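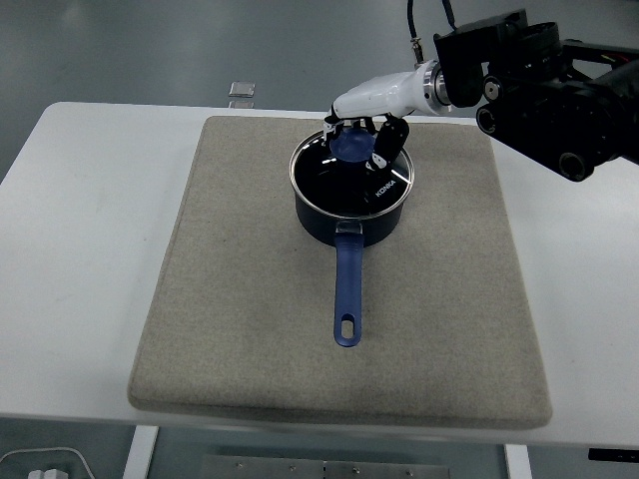 *Saucepan with long blue handle, on a felt mat.*

# Irurura Supper Room: Frequently Asked Questions

Updated Friday, July 29, 2022

The answers on this page apply to dinner service, weekend lunch and private bookings. Questions about gift cards bought before the change of menu should be sent to the office by email.

## Reservations

**How far ahead may I book?**

Tables are released 22 days in advance at 10 a.m. The dining room seats small parties only; groups of seven or more are treated as private bookings (see below).

**Do you accept walk-ins?**

Yes, at the counter. Counter seats are given in order of arrival and cannot be held by telephone. Guests waiting for a counter seat may leave a number with the host and will be called once. If there is no answer, the seat goes to the next party.

**What is the cancellation policy?**

Reservations may be changed or canceled without charge until noon on the day before the visit. After that time a fee of $22 per person applies. The fee is not charged when the restaurant closes for weather or loss of power.

**My party is running late. Will the table be held?**

Tables are held for 15 minutes. Please call if you expect to be later than that – the host can often move a booking to the next seating, although this is not guaranteed on Saturdays.

## The Menu

**Is there a fixed menu?**

Dinner is a set menu of five courses. Lunch is à la carte and is served on Saturday and Sunday only. The lunch menu includes the barley soup, the smoked trout plate, two salads and a daily tart.

**Who writes the menu?**

Dinner menus are written by Reijo Kauppinen, head chef. Bread and desserts are the responsibility of Alby Tomoana, who joined the kitchen in February.

**Can you accommodate allergies and special diets?**

Vegetarian and gluten-free versions of the dinner menu are offered every evening and should be requested when booking. A vegan menu requires two days' notice. The kitchen handles nuts, shellfish, dairy and wheat daily and cannot promise that any dish is free of traces.

**Why is the rye loaf no longer on the lunch menu?**

The rye loaf is now baked for dinner only. Whole loaves may be ordered for Sunday pickup by writing to the office before Thursday evening. Loaves are not sliced.

**May I bring my own wine?**

One bottle per two guests is permitted at lunch, with a corkage fee of $22 per bottle. Outside wine is not permitted at dinner.

**Is there a children's menu?**

There is no separate children's menu. At lunch, the soup and the tart are available in half portions. Guests under 12 are welcome at the first dinner seating.

## Private Bookings

**Which rooms are available?**

Two rooms may be reserved. The Ido Room is next to the main dining room and is suited to seated dinners. The Chan Room, on the upper floor, has its own bar and may be used for standing receptions. The upper floor is reached by stairs only; guests who need step-free access should request the Ido Room.

**What does a room cost?**

The room fee is $200 for lunch and $265 for dinner, in addition to food and drink. The fee is due when the booking is confirmed and is applied to a new date if the host reschedules once, with at least two weeks' notice.

**May we bring a cake?**

Yes. The kitchen will store, cut and plate a cake for a single charge of $22. Please give the name of the bakery and a list of ingredients to the manager on arrival.

## Payment and Gift Cards

**Is service included?**

A service charge is included in the price of dinner. It is not included at lunch or at the counter.

**How do I use a Zendum voucher?**

Zendum vouchers are accepted at lunch – present the code before ordering. They have no cash value and cannot be applied to room fees.

**I have lost my gift card. Can it be replaced?**

A card can be replaced if the buyer's name and the date of purchase are known. Replacement cards are sent by mail and keep the original balance.

## Getting Here

**Where do I park?**

Evening parking is available in the lot behind the building, entered from the side street. Spaces marked 111 belong to the neighboring offices, and cars left there may be towed at any hour. Bicycles may be locked to the rail by the front door.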